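Home Features Business Money Subscribe
Features > Small Firms > Kitting Out

6 minute read

When Ravinder Li first sat down to price a robot for the packing room at Fortin, she did what most of us would do and looked at the arm. The arm is the bit in the brochure, after all, and it has one nice clear price beside it. It took her until January (and a good many pots of tea) to see that the arm was going to be the easy part.

"I'd put nothing down for tables," she told me, laughing. "Or crates, or the groceries we'd need for trying things out. I had a grand machine and nowhere to stand it!"

Fortin makes up orders for corner shops, which means tins, cans, packets and the odd awkward bottle, all going into whatever box or basket the shop likes best. A person does this without a thought. A machine has to be set up for it, and the setting up eats money in small bites, so Ravinder now keeps a page headed Bits and Bobs. By spring it had reached £2,468.

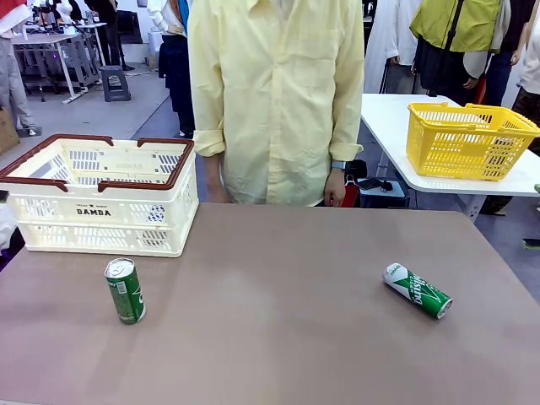 A can of fizzy drink is a lovely thing to budget around, because it's cheap and every shop sells it, but a can on its side is a different job from a can standing up, and you want to know how a seller's machine copes with both before you sign anything. Ravinder asked two firms, Ballik and Sisier, to quote for the same list of 40 everyday items. Ballik came back with a price for the lot. Sisier wanted to charge extra for anything that rolls, and I must say I rather admired them for putting it in writing.

Her other piece of advice is to pay for time. She set aside 16 days for trials, with her own packers in the room and paid their usual wage, and she would have more next time. They know which baskets tip and which crates fold up when you'd rather they didn't, and all of that is cheaper to hear before the order goes in.

Then there is the dull stuff, which I'm afraid you can't skip: the service visits, the spare gripping pads at £172 a set, and the planning sheet from Bisness that she swears by and I found quite baffling. She has promised to take me through it again on Tuesday.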